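Subject: Re: [skirkalham-makers] cable tidying
From: Esperanza Oyelaran
Date: 17/09/2020

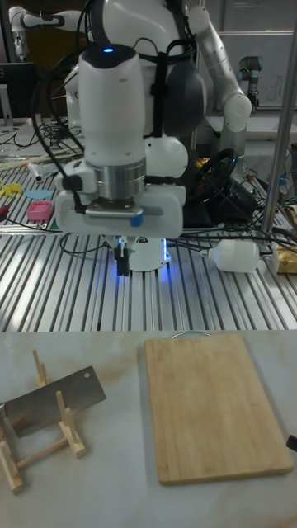
The slotted table, bottle and all

Hi Todor,

Well, you did ask! The black cables are the worst of it, they've spread right across. The pink box can come home with me (I'd love one with a lid for buttons) and I'll put the red screwdriver back on its hook.

Todor Stojanović wrote:
> Can someone say what's still on the table? I've got 3 bags of
> cable ties going spare.

Yes please, bring all 3!

Esperanza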